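Perguntas frequentes sobre a mesa de madeira maciça (e sobre o que as pessoas fazem com ela)

Tempo de leitura: 6 min

14 comentários · 35 partilhas

Vendemos e restauramos mesas há tempo suficiente para saber que as perguntas chegam sempre depois do estrago. Juntámos aqui as mais frequentes. As respostas são as que damos ao balcão, com menos suspiros.

A minha mesa ganhou um círculo branco. É grave?

Um círculo branco é humidade presa no acabamento e costuma ter remédio. Um círculo preto chegou à madeira e pede lixa, paciência e por vezes ácido oxálico, que não é coisa para se experimentar com crianças na cozinha. No caso do branco, comece por deixar a mesa em paz durante dois dias. Muitas marcas desaparecem sozinhas, o que é uma desilusão para quem já tinha comprado três produtos.

E a maionese? A minha sogra jura pela maionese.

A maionese tem óleo, e o óleo disfarça a marca. Também tem ovo. Se quer óleo em cima da mesa, temos óleo. Cumprimentos à sua sogra.

Óleo, cera ou verniz?

Depende de quanto tenciona preocupar-se, e de quando. O verniz pede pouco durante anos e depois pede tudo de uma vez: quando estala, é preciso lixar o tampo inteiro. O óleo pede uma manhã por ano e perdoa quase tudo, porque se pode reparar só a zona estragada. A cera é lindíssima e não aguenta um copo de água. Para mesas onde se come, recomendamos óleo duro. Para mesas onde ninguém se senta, ponha o que quiser.

Como se aplica o óleo?

Limpe, deixe secar, passe lixa de grão fino no sentido do veio e aspire o pó. Estenda uma camada fina com um pano de algodão, espere o tempo que a lata manda e retire o excesso. Esta última parte é a que toda a gente salta. O excesso não penetra mais por ficar lá a noite inteira, apenas fica pegajoso, e na manhã seguinte recebemos um telefonema.

Os panos com óleo devem ser abertos e secos ao ar livre, ou mergulhados em água, antes de irem para o lixo. Amarrotados num balde podem aquecer e pegar fogo sem ajuda de ninguém. É a única resposta desta página em que não estamos a brincar.
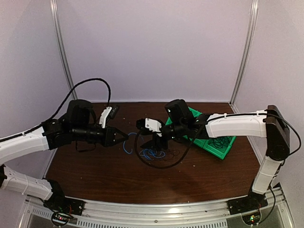
De quanto em quanto tempo devo repetir?

Uma vez por ano chega para a maioria das casas, e março é um bom mês: já se pode abrir a janela e ainda ninguém almoça lá fora. Se quiser um teste, deite umas gotas de água no tampo. Se ficarem em bolinhas, guarde a lata. Se a madeira as beber, está na hora. Há clientes que repetem todos os meses, e ficam com uma mesa muito brilhante onde os pratos escorregam.

Escolhi madeira escura. Vai aclarar?

Algumas aclaram, outras escurecem. A nogueira perde cor com os anos, a cerejeira ganha-a em poucos meses. O sol trata disso com uma pontualidade que invejamos. Tire o centro de mesa do sítio de vez em quando, ou acabará com o retrato exato do centro de mesa gravado no tampo. Tivemos um cliente, o senhor Gianni Orlandini, que nos trouxe uma mesa com a silhueta perfeita de uma fruteira. Propusemos lixar. Preferiu comprar uma fruteira igual.

A mesa abriu uma fenda. Vou reclamar?

Pode, e nós atendemos. Antes disso, diga-nos onde está o radiador. A madeira maciça alarga com a humidade e encolhe com o ar seco, e não consulta o calendário de garantias de ninguém. O ideal é manter a sala entre 40 e 60 por cento de humidade relativa. As fendas finas no topo costumam fechar quando volta a chuva. Se a fenda crescer ou atravessar uma junta, mande fotografia com uma régua ao lado. Fotografias com o polegar ao lado também chegam, mas ainda não conhecemos o seu polegar.

Qual é a diferença entre o modelo Brerkum e o modelo Plandley?

O Brerkum tem pernas aparafusadas e desmonta-se para mudanças. O Plandley tem pernas coladas e encaixadas, é mais rígido e passa por menos portas. Meça as suas, incluindo a curva da escada. O Plandley de oito lugares custa 1.280 euros, e a grua para o meter pela varanda é à parte.

Ainda fazem o Kumier?

Não. Foi desenhado por Fletcher Donnelly, que tinha ideias firmes sobre mesas de três pernas. Os nossos clientes tinham ideias firmes sobre sopa. Continuamos a reparar os que andam por aí.

Posso usar toalhitas de limpeza?

Pode, da mesma forma que pode lavar a cara com detergente da loiça. Um pano húmido e bem torcido, seguido de um pano seco, resolve o dia a dia. Para gordura, uma gota de sabão neutro. Nada de lixívia, nada de amoníaco, e a parte verde do esfregão fica na cozinha, longe de tudo o que lhe seja querido.

O meu filho escreveu a tabuada no tampo. Com esferográfica.

Se a tinta ficou sobre o acabamento, um pouco de álcool num cotonete pode levantá-la, mas experimente primeiro num canto escondido, que o álcool também ataca certos vernizes. Se ele carregou na caneta, o sulco fica. Vapor de ferro através de um pano húmido levanta parte da madeira amassada. O sete vezes oito há de ver-se sempre um bocadinho.

Quanto demora um restauro?

Cerca de 11 dias úteis para um tampo, mais se houver pernas envolvidas. A recolha e a entrega são feitas pela Henríquez, que telefona na véspera. Retire a toalha, as gavetas e o gato. Os pedidos para entrega antes das férias aceitam-se até 13 de junho, e todos os anos alguém nos liga no dia seguinte.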